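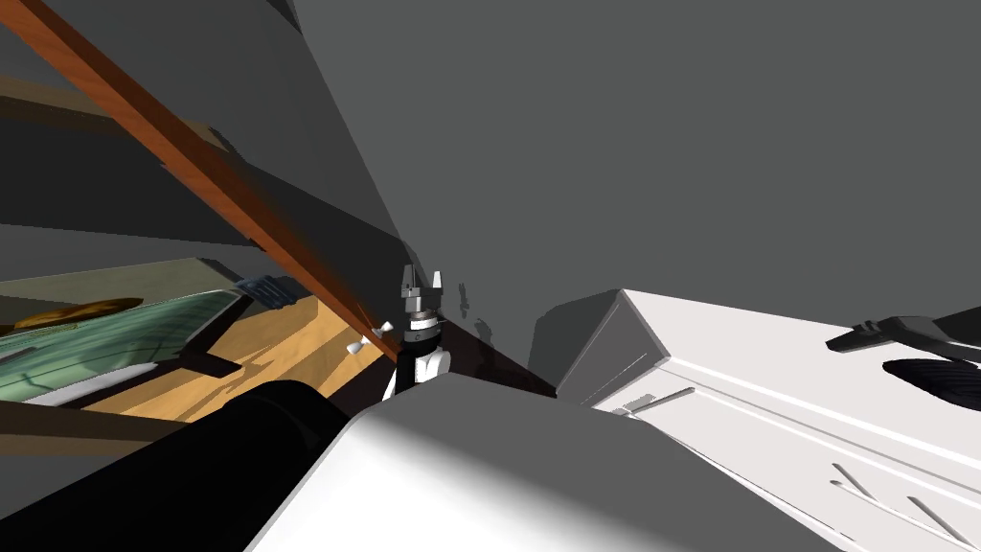
Merkorex Kitchen Bench
Simulated household scenes for two-armed mobile manipulators

Merkorex is a set of simulated kitchens and the training method that grew up with them. You load a scene, drop in a robot, and ask it to move things: a tray onto a shelf, a piece of food onto a tray, a tool back to where it belongs. Everything runs on a single workstation, and every scene comes with shelving, floor space, an appliance or two and enough clutter to make reaching awkward.

We built it because we wanted to study one stubborn question. How much can a policy learn about reaching into furniture if the camera on the robot never gives it a nice level view? Most simulated kitchens we had used showed the world straight on, with the counter running left to right and gravity pointing down the screen. A camera that rides with the robot doesn't see kitchens that way. Shelves come in at a slant, the floor shows up in a gap between two panels, and one of the robot's own arms can take up a big piece of the view. We wanted to train on that from day one!

The method: Jostent

Jostent is the training recipe that ships with the bench. It has two parts.

The first is view rolling. At the start of each episode the onboard camera gets a random roll and tilt, and it keeps that mounting until the episode ends. The policy is told the joint angles but not the camera pose, so it has to work out which way is up from the edges of the furniture and from its own body. We tried changing the pose halfway through an episode as well, and training got slower with nothing to show for it, so the released version leaves that switched off. The setting is still in the config if you're curious.

The second is self-masking. White body panels and black arm links hide a lot of the workspace, and early policies would freeze whenever an arm passed close to the camera. Jostent adds a small side task where the network predicts which pixels belong to the robot. It's cheap to compute (the simulator already knows the answer) and the freezing mostly went away. This was our favorite result of the whole project, partly because we'd put it off for months thinking it wouldn't matter.

What we found

We trained on 474 scene layouts and tested on a separate set of 1505 start positions, none of which appeared in training. Policies trained with both parts of Jostent finished more reaches than policies trained with either part alone, and the gap was widest on low shelves, where the arm has to fold down past the edge of the cabinet. On open floor pickups the difference was small. If your robot only ever works on a clear tabletop with a fixed camera overhead, you probably don't need any of this.

View rolling by itself helped with furniture contact. Arms trained on level views tended to clip the front edge of a shelf when the camera was tilted, even when the target was in easy reach. Self-masking by itself did very little for contact but a lot for smoothness.

We also ran the whole thing against Yurchenko, our older baseline, which uses level views and depth input. Yurchenko is still better at thin objects lying flat on a tray. We think depth is doing the work there and we'd love to see someone combine the two. The baseline code is in the download, with the same logging format, so a side by side run takes one command.

What's in the package

Scene files for every training layout, plus the test start positions
A generator for new layouts (shelves, cabinets, stove or appliance units, trays, small objects)
Robot model with two arms and parallel two-finger grippers
Jostent training code and 4 trained checkpoints
Yurchenko baseline code and 2 trained checkpoints
Replay viewer, with the onboard camera and a free camera
Plotting scripts for all the figures in the report

The replay viewer deserves a special mention. It started as a debugging tool and is now the thing we open first every morning. You can scrub through any episode, freeze it, and jump between the robot's own view and a free view of the same moment. Once you've watched a few dozen reaches from the onboard camera you get surprisingly good at reading a sideways kitchen.

Running it

A mid-range graphics card is fine for replay and testing. Training the full recipe from scratch takes a good bit longer, and we'd suggest starting from a checkpoint. Install the package, run the scene check, then try the short training config before you commit to the long one. If the scene check complains about missing textures, run the asset step again. It picks up where it left off.

Shadows are on by default. You can turn them off for speed, but our checkpoints were trained with soft shadows and they do lose some accuracy near walls without them.

Known issues

Very small objects can sink slightly into a tray edge when the physics step is set too large. Keep the default step.

Loose pieces sometimes hang in place for the first few frames after a reset. They settle once the physics catches up, and the scoring ignores that stretch.

Cabinet doors in the generator open but don't latch.

The free camera forgets its position when you switch episodes. A fix is planned for the April update.

Working with real hardware

The bench is simulation only. We've run a small transfer study on the mobile robot in the Ellelley lab, and the early signs are good enough that we're writing it up separately. The robot model in the package uses the same joint limits we used there, and the gripper opens and closes at the same speed. Camera color is the weak spot so far. Rendered wood and real wood look a lot alike to us and quite different to the network, so expect to do some fine-tuning on your own footage.

License and requests

Free for research and teaching. Commercial use needs a separate agreement, and the request form is linked from the download page. If you build new layouts with the generator, please send them in! We add contributed scenes with every release, and the odd ones (corner shelves, trays wedged under crossbars, appliances pushed too close to a wall) are the ones that teach us the most.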